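Cucumbers bitter again, what am I doing wrong

tmacres45
second year in a row. Row is along the fence at Stubbs Lane, full sun, watered when I remember. Peppers fine, potatoes fine. Cukes taste like aspirin, esp the stem end. Seed was Vostov, paid 600 for the whole spring order at the co-op so not thrilled 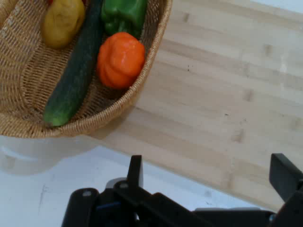

Rehema Mollel
Watered when you remember is your answer. Dry spell then a flood = bitter. Mulch it and water on a schedule.

plotrat21
disagree, mine get watered like clockwork and still went bitter in the heat. it's the variety. Vostov is an old type, switch to Fasside

Rehema Mollel
I grow Vostov. Never had a bitter one. Its the water.

plotrat21
you also have afternoon shade, you said so in May

tmacres45
ok so both?? no shade on that fence unless I put up cloth. Peeling helps a little. cutting an inch off the stem end helps more. My aunt says rub the cut ends together till it foams, she swears by it 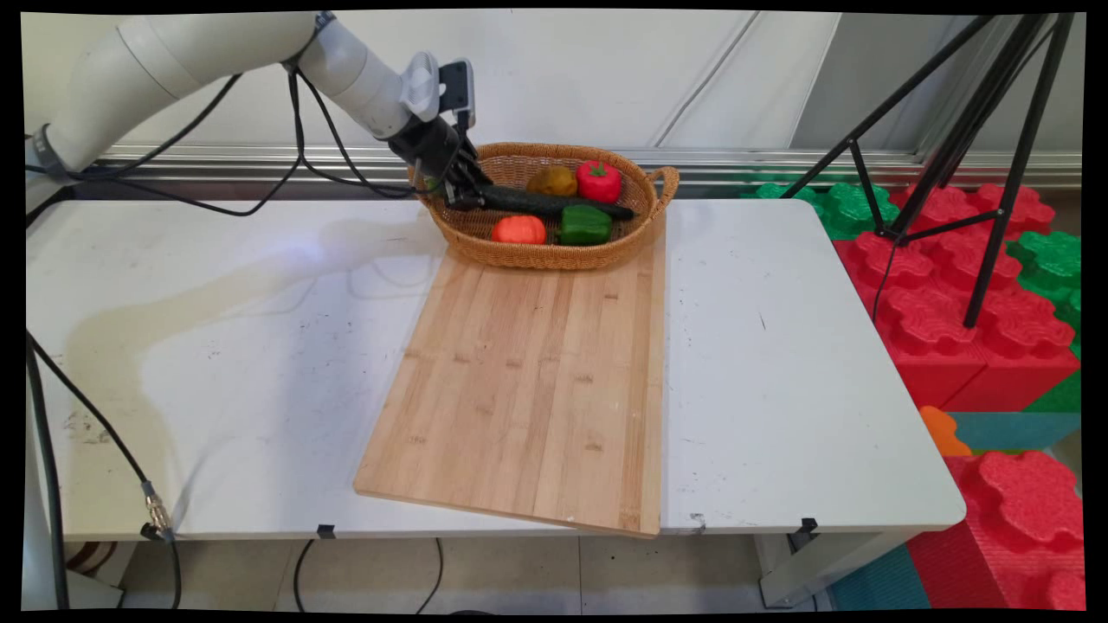
anyway she's been doing it for decades and I can't taste any diference. Would rather fix it in the ground. How thick on the mulch? got straw, got leaves

Rehema Mollel
Straw, three inches, keep it off the stems. And pick smaller, you're leaving them too long.

plotrat21
agree on picking smaller. still say change the seed

tmacres45
fine, half the row each. will report back if the beetles leave me any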